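Guides > Laundry and Linen > Towels

How to get soft towels again when they became stiff
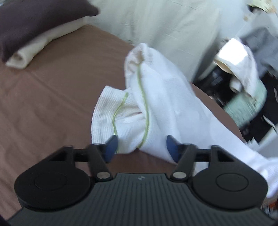

Why do towels become stiff after some months of use?

Mostly it is a mix of detergent that was not rinsed out and minerals from hard water. Both stay between the loops of the cotton, and the loops stick together when they dry.

I learned this slowly. When I moved to Arkine I did not know that the water there is very hard, and I thought I had bought bad towels. I bought new ones, and by July they were the same as the old ones. My neighbor Solène Hervieu told me to stop buying and to wash them differently. The method I describe is mostly hers, with a few changes that I made later.

What you need

- white vinegar, the plain kind for cleaning
- baking soda
- your usual detergent, but less of it
- a washing machine with a hot program
- a place to dry with some air moving

Please read the care label first. Most cotton towels accept hot water, but some have a decorative border from another fiber that shrinks. For these I stay with warm water and I repeat the wash one more time.

Step 1. Wash only towels

Do not put them together with shirts or jeans. Fill the drum a little more than half. Towels take a lot of water, and in a full drum the rinse cannot pass through them well. White and colored towels should go separately, especially if the colored ones are new.

Step 2. First wash, with vinegar

Put one cup of white vinegar in the drum, no detergent and no softener. Choose the hot program and let it run to the end. Never mix vinegar with bleach, also not in the same wash, because together they make a dangerous gas. Some machine makers do not like vinegar for the rubber parts, so look in your manual. I do this wash only 2 times a year.

Step 3. Second wash, with baking soda

Leave the towels in the machine. Add half a cup of baking soda directly on them and run the hot program again. The smell of vinegar should go away with this wash. If you still smell it, make one extra rinse with cold water.

Step 4. Shake before drying

Take each towel by the two corners of the short side and shake it hard, ten times or so. It looks a little silly on a balcony, but it opens the loops. After this, pull the edges straight with your hands so the border does not curl.

Step 5. Dry

In the dryer, use medium heat and take the towels out when they are just dry. Too much heat makes the cotton rough. On a line, hang them in the shade where there is wind, and shake them again when you take them down. If I have time I do both: the line first, and then 9 minutes in the dryer.

How to keep them soft

Use half of the detergent that the bottle recommends, and see if the towels come out clean. Mine do. Forget the fabric softener, it leaves a layer on the cotton and the towel dries your skin less well. Do not iron towels, the loops become flat.

Margaux Gaillard wrote to me that her towels from Marchal stayed stiff even after both washes. She has a very old machine with a short rinse. I told her to add a second rinse each time, and to do the vinegar wash once more after a month. If this does not help either, the fibers are probably worn, and such a towel can still be cut for cleaning cloths.

Last changed 13th October

Related guides
How to remove yellow marks from pillowcases
Washing a wool blanket by hand
Folding a fitted sheet without a table
What the symbols on a care label mean
How to clean the detergent drawer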